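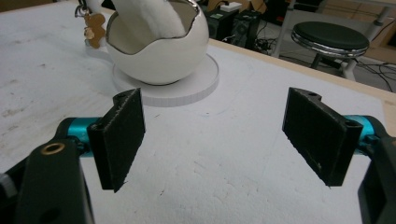 Desde Zillura nos escribieron que el kit les interesa, pero que antes de pagar la segunda parte quieren saber si una persona sin formación técnica puede manejarlo una mañana entera sin llamar a nadie. Es una pregunta justa y hemos intentado ordenar este informe alrededor de ella.

Informe de avance, 25 de mayo
Evaluación del kit de pinza manual Kimow
Preparado por el equipo de evaluación de Nassar para el programa Cilcombe

1. Estado general

El periodo anterior terminó con el kit recibido y montado. En el presente periodo hemos pasado al uso continuo sobre mesa, con objetos de casa y de taller. El plan aprobado pedía 800 demostraciones válidas y hemos registrado 936. De ellas, 300 se hicieron con objetos pequeños o de forma irregular, que es el grupo donde el fabricante promete menos.

El trabajo lo realizaron 4 operadores, dos con experiencia previa en robótica y dos sin ninguna. Los segundos necesitaron más tiempo el primer día. Después la diferencia se hizo pequeña, y en los objetos rígidos ya no la notamos.

2. Lo que funciona bien

El agarre de los dedos es seguro con piezas de superficie lisa, que era nuestra duda principal en abril. El peso está bien repartido y la mano se cansa menos que con el modelo que usábamos antes. El cambio de dedos se hace con una sola llave y el manual lo explica con claridad, aunque la traducción al español tiene partes que conviene leer dos veces.

También la calibración ha mejorado con la última actualización. Antes había que repetirla después de cada pausa larga; ahora basta con hacerla al empezar la jornada.

3. Dificultades

Las herramientas con dos mangos siguen siendo el caso más difícil. Si el operador toma un solo mango, la herramienta se abre y gira, y la demostración se debe descartar. Con las cadenas finas ocurre algo parecido: se cierran los dedos, parece que el objeto está sujeto y al levantar queda una parte sobre la mesa.

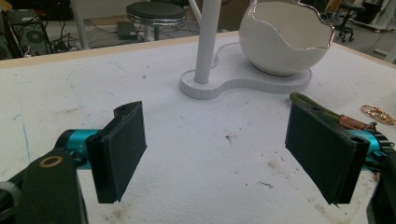
¿Se pueden comprar los dedos por separado cuando se gasta la superficie de agarre?
Se venden por parejas, con sus tornillos, y el pedido se hace directamente a Kimow. El nuestro tardó más de lo anunciado y durante esos días trabajamos con el juego de reserva.

Otra dificultad es el programa de registro. Cuando se llena la memoria, el aviso aparece en el ordenador y no en la pinza, de manera que el operador puede seguir trabajando sin saber que ya no se guarda nada. Perdimos así una sesión casi completa. Lo hemos comunicado al fabricante y esperamos respuesta por escrito.

4. Gastos

El gasto se mantiene dentro de lo aprobado. La única partida nueva es el segundo juego de dedos, que se cargó a material fungible. No pedimos ampliación.

5. Próximo periodo

Vamos a repetir la serie de objetos irregulares con los dedos nuevos y con las mismas personas, para que la comparación sea correcta. Queremos además preparar una guía corta de uso, de dos páginas, que Zillura podría entregar a su personal. Respecto a su pregunta, nuestra opinión provisional es favorable para los objetos rígidos y todavía reservada para los demás.

Rogamos al programa Cilcombe que nos confirme si la guía debe entregarse junto con el informe final o antes.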